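Running a hand-held gripper demonstration at an open day

These notes cover the demonstration given to visitors at the Punik workshop open day. They assume a pair of hand-held grippers with marker tops, one laptop running the Mulitance recorder, and two operators who have already used the equipment. They do not cover first-time assembly or firmware. For those, see the separate assembly sheet kept with the cases.

A full demonstration takes 30 minutes, including questions. The slots on Thursday afternoon were filled first, so plan the room for a full group and do not rely on a gap between sessions.

1. Prepare the room

Mark out a working area of 2 metres by 2 metres and keep visitors outside it. Tape on the floor is enough. Chairs can stay where they are if they do not block the route between the operators and the laptop.

Switch on all the overhead lights at least ten minutes before the first group. Close blinds on the sunny side. A change of light halfway through a recording upsets the marker tracking more than a dim room does.

Charge both grippers overnight. If a gripper has to run on mains power during the session, route its lead behind the operator and never across the visitors' side.

2. Check the fingers and the markers

Do this with the grippers switched off. Each finger should slide into its mount without force and show no side play once seated. Worn pads should be swapped before the session and not between groups -- the replacement needs time to bed in.

Wipe each marker with a dry cloth. Do not use glass cleaner, which leaves a film on the printed face. Check that the corners are flat. A lifted corner of a millimetre or so can be pressed back with double-sided tape, but a creased marker must be replaced.

3. Show the finger contact check

Begin the demonstration proper with the contact check. It needs no software and visitors can follow it from the tape line. One operator holds the first gripper still at chest height. The other brings the second gripper in from above, slowly, with the marker facing up. 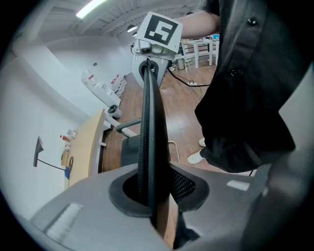
Contact checks are often rushed, and most of the questions we receive afterwards come from people who tried one too quickly at home or in their own lab. Set the first gripper so that its long finger points towards the second and hold that angle. The finger comes up through an oval opening with a black rubber ring, and the diamond-patterned pad sits beside its base, so point out both parts before moving on. Keep the square marker on the second gripper clear of sleeves and hands. Repeat the approach once from each side, then lower both grippers and let visitors ask about the pads.

If the two grippers knock together hard, stop and repeat step 2. Do not carry on to the recording with a finger that may have shifted in its mount.

4. Start the recorder

Open Mulitance and select the demonstration profile. This limits each take to 2,000 samples, which is long enough to show a short task and short enough to replay without the group losing interest. Confirm that both grippers appear in the device list. If only one appears, close the list and open it again before touching any leads.

Start the take and count three seconds aloud. Both operators stay still during the count. The recorder uses this time to fix its starting position.

5. Move through the room

The second operator now walks a short loop inside the tape while the first turns on the spot to follow. Both grippers stay raised, and each should remain in view of the other for the whole loop.

Walk at half normal speed. Keep the marker upright and bend at the elbow, not the wrist. A trailing cable should hang free on the outside of the arm. Stop at each corner for one second, which makes the replay easier to read.

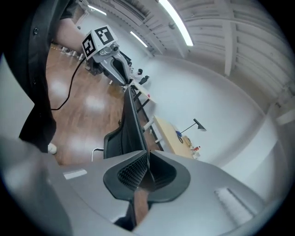

6. Replay the take

Turn the screen towards the visitors and replay the take at normal speed, then at half speed. The path of each gripper is drawn as a coloured line. Gaps in a line mean the marker was lost, usually at a corner or behind a sleeve. Leave the gaps in. Visitors from Buthelezi asked more about these than about anything else, and a clean replay gives a false idea of the work.

One of our takes on the day stopped at 936 samples after an operator released the trigger early. A short take of this kind can still be replayed, but the recorder will not export it.

7. Let visitors try

Offer one gripper at a time, with an operator holding the other. Ask visitors to remove watches and loose bracelets. Show the grip first -- thumb behind the housing, fingers on the trigger -- and keep a hand near the gripper until the visitor has it steady.

Do not record visitors' attempts unless they have signed the Sovach form at the desk.

8. Close down

Stop the recorder before switching off the grippers, otherwise the last take is left open. Return the fingers to their case in pairs, with the pads facing inwards. Write any lost markers or stiff triggers on the fault sheet with the time of the session, and put both grippers back on charge.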